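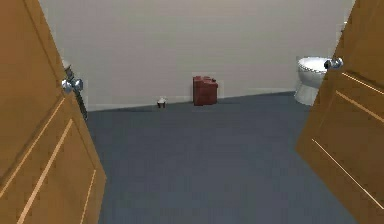 November 2022

Shutter check on the second Stulum body, the one Serpil Kaplan sent back from the Ener job. Fault as written on her slip: upper third of frame dark at the fastest speeds, fine at 1/500.

Set the body on the Sezer tester, lens off, mirror locked up. Ran 16 exposures at 1/2000. Two of them were thrown out for a bad trigger signal, leaving 14 good. Centre reading within tolerance on all of them. Top edge short on nine. Second curtain is catching the first late in its travel.

Repeated at 1/1000: same pattern, weaker. At 1/500 nothing to see.

Cleaned the curtain rails, no oil. Old lubricant had gone brown at the spring end. Raised first curtain tension by a quarter turn and ran the 1/2000 set again. Top edge now short on one.

Sebastián Figueroa thinks the brake is worn and the tension is only hiding it. Possible. The Clido spare from May has the same brake part, so compare the two before ordering.

To do: film test with a plain grey card, same speeds. Leave the bottom plate off until then. Tester battery needs charging.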